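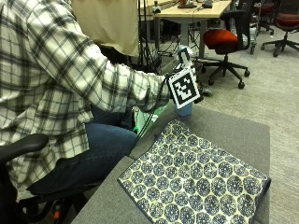
Plaid shirt, long reach.

Traltham Sessions: progress report to the Mfinanga Fund, May 2019

We have four finished songs! When we last wrote, Awuor had a folder of voice memos and a chorus in two keys, so this feels like a big jump from our side of the desk.

Recording. Awuor Koech and Vilhjálmur Lauritsen tracked the bulk of the vocals over 11 days at Sellis, with Vilhjálmur producing and playing most of the bass. "Clinora" came together fastest and is the one everybody hums on the stairs. Atieno Mwaipopo's guest verse on it was supposed to be eight bars. She wrote sixteen, and we kept all of them. The other three songs are mixed but not mastered.

Still to come. Seven songs are planned for the album, which leaves three. Two have full demos. The last is a slow one that Awuor has rewritten twice, and she wants live strings on it (the synth version is lovely but a little thin under the second verse). Amra Halilović has agreed to do the arrangement and has already sent a sketch for viola and cello that we can't stop playing.

Money. Studio time is on budget. We spent less than planned on travel and would like to move that amount to the string players' fees. Senga Aitken has sent the revised sheet separately and needs a yes or no before we book anyone.

Problems. We lost a day to a hum on the vocal channel, which was a bad cable. Sample clearance on the opening track is slow, and we've heard nothing since our second letter. Vilhjálmur is building a replacement loop from his own drum recordings in case the answer is no. It sounds great, and Awuor may prefer it either way.

Next. Strings, then final vocals, then mastering. We are aiming to release the first single in August and will send you the rough mixes as soon as Amra's parts are in.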